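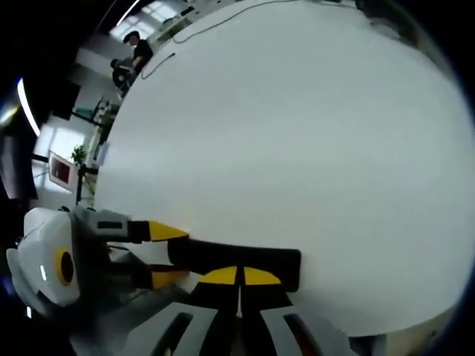
Fig. 3. The white tabletop, with a flat black item lying near the edge.

SECTION 2: PLACING, CABLING AND LIVING WITH YOUR VEKEN TABLE

By now the legs are on, the top is the right way up and you have, we hope, put the kettle on. The next part is gentler on the back, and well worth taking slowly, as a table that is set down properly will give you far less bother later.

Choosing the spot

1. Leave 200 mm between the long side of the table and the wall. The Veken is 2,000 mm long, and it is a good deal easier to leave the gap now than to drag everything forward when somebody drops a plug down the back.

2. Press the felt pads (3 mm thick, in the small paper bag) on to the feet. If you have a carpet you can leave them off and keep them in a drawer.

3. With a person at each end, lift the table into place. Please lift from the frame underneath and never by the edge of the top.

4. Lay a spirit level along the top, then across it, and turn the feet until you are happy. Floors in older buildings can be surprisingly wayward, so go round all the feet again once you think you have finished.

CAUTION: Do not push or pull the table across the floor with things on it. The feet can catch, and a monitor or a lamp will go over before you can get a hand to it.

Running the cables

5. Lift the cap out of the round grommet with a fingernail and put it somewhere you will remember. The rim stays where it is.

6. Feed each cable down from above, plug end first, beginning with the fattest one (the thin ones will always find room afterwards).

7. Leave a generous loop on top for anything you like to move about during the day. A cable pulled tight over the rim will wear, and it will tug at whatever it is plugged into.

Note: The yellow rim is easy to spot when you are hunting for the opening. A plant can stand happily on the table too, as long as its pot has a saucer or a liner inside. A basket planter with slats will let water straight through to the top. 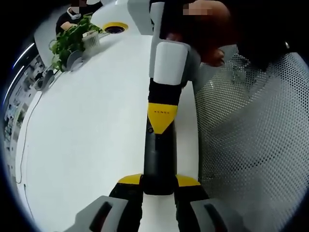

One customer wrote to ask whether the mesh-backed Uron chair would mark the edge of the top if it was pushed in hard every evening, adding that her whole office did exactly that and she had given up asking them not to. A bare chair frame can leave a grey rub, we're sorry to say. It usually comes off with a damp cloth, but we would still set the chair low enough to clear the edge, or stop it a hand's width short.

Everyday cleaning

8. Wipe the top with a soft cloth and warm water with a drop of washing-up liquid, then dry it with a second cloth. White tops show smears when the light falls across them, and the drying does more for them than the washing.

9. For ink, dab. Rubbing spreads it.

CAUTION: No scouring pads, bleach or nail varnish remover. They dull the surface and we can't put the shine back for you.
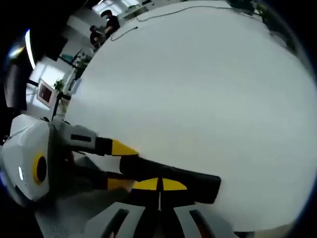
Mukthorpe, October 2026

Changes to this section. The older booklet, printed in June, told you to tighten the leg bolts fully before levelling. Please leave them finger tight until step 4 is done, and then go round with the key. If your table came from Antunes, the key is taped inside the lid of the carton, and the spare grommet cap is in the same packet.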